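The small drawer unit is oversold as a storage tool and undervalued as a discipline. My position is that a tabletop drawer should hold one category of object, and that a drawer holding less than its volume is working correctly.

The usual objection is capacity. A unit that takes up table area ought to repay that area in stored contents, and a half-filled drawer appears to fail the test. Padmavathi Unnithan made this argument in her piece for Misanell, using a Flarken two-drawer unit priced at 200 and a full list of what it could be made to hold. Her arithmetic is sound. What it leaves out is retrieval. Items in a packed drawer sit on top of one another, and the lower layer has to be found by touch. The drawer is then opened further and for longer, and it is pulled at an angle because one hand is already inside. Wooden runners wear fastest under that kind of load.

I kept a log on my own unit, a secondhand Murthy with plain wooden runners. It reached 1763 openings before I moved to one category per drawer, and 2077 after. In the first period I had to rub the left runner with candle wax twice. In the second I have left it alone. One unit in one house proves little, but the result agrees with the mechanics.

Material matters less than people claim. A glossy varnish wipes down easily and shows scratches. An oiled surface hides scratches and collects dust in the corners. The points worth checking before purchase are the squareness of the front panel, the seating of any screws, and whether the drawer bottom is let into a groove or merely pinned. A pinned bottom will sag under a full load, which is one more argument against full loads.

Nkrumah Adjei disagrees with me on labels. He labels every front. I find that a drawer needing a label usually contains two things.

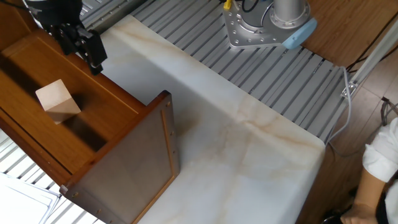

A single block in an open wooden drawer.

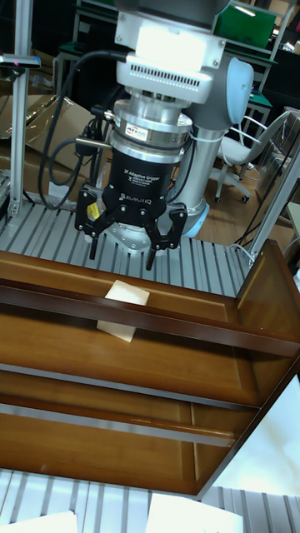

How often should a wooden runner be waxed?

Wax it when the drawer starts to drag, and wipe off the old wax first.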